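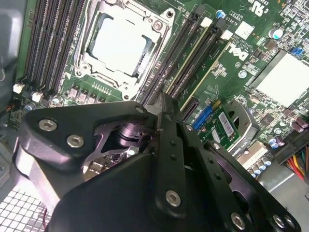
Close quarters: the black gripper over an open Dell desktop.

I'd been promised a quiet morning with two grippers and a pot of tea. By ten I was bent over an old computer tower with Zorica Softić, arguing about finger length.

Zorica runs the test bench at Kedero, where they want arms to take apart and rebuild office PCs. She's trying two grippers, the Rieger and the cheaper Hukau, and both get 100 goes at the same handful of jobs (memory, cards, plugs, all the fiddly stuff).
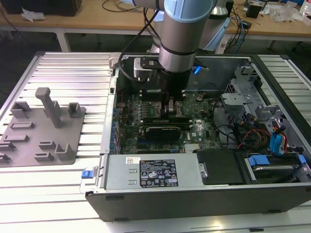
The Rieger is the strong one, and I liked it straight away. It's also wide, and a PC case is a horribly cramped place to be wide in! Zorica has it down for nearly 80 clean grabs, with most of the misses close to the drive cage.
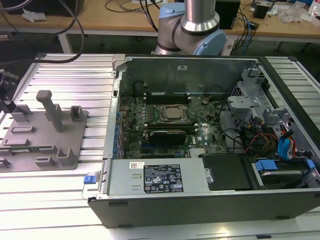 The tower on its side, with the grey fixture plate to the left.

Haris Ionescu, who writes the control code, blames the cameras more than the fingers. Shiny metal fools them, he says, and he'd happily spend the next £400 on better lights.
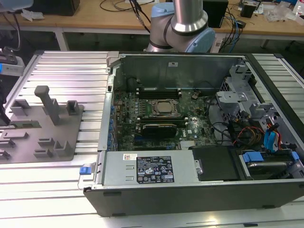 I'm with Zorica – slimmer fingers first, then lights. The Hukau gets its turn in January, and I've already asked if I can come back for it.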